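3.2 What people told us about re-reading

I went into this part of the study expecting the 146 Trurkari borrowers to be chasing new titles. They weren't, mostly. Of the 1123 loans we logged, 177 were books the borrower had already finished at least once, and I'll admit I'm one of those people too -- my own paperbacks get a fair workout every December. 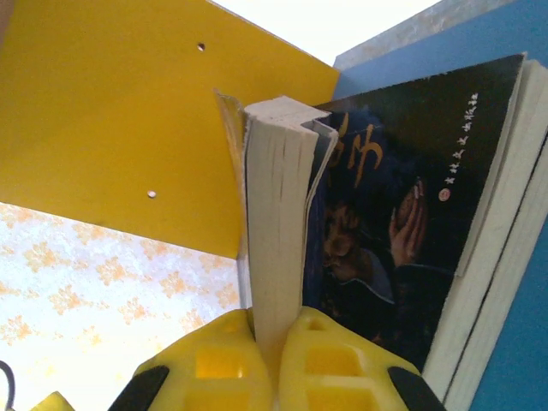 Figure 2. Books and shelving.

One borrower told us she never re-reads for the plot, only for the company, and that a new novel feels like hard work after tea. I heard versions of this all over the place (Bulten was especially keen on it!), and it fits Tóth's idea of the "neighbourly" book.

Older works behaved a bit differently. People dipped in, skipped about and came back to a favourite chapter.
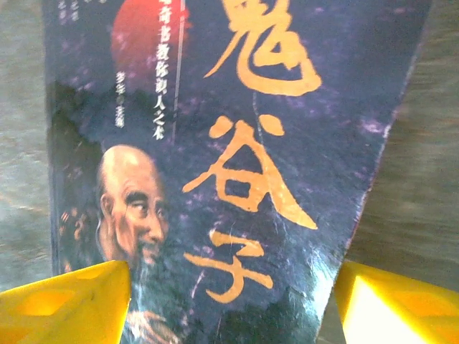

You don't finish a book like that, another borrower wrote on the survey form, you just put it down for a while. We coded 20 answers of this sort as "open-ended" and come back to them in Section 4.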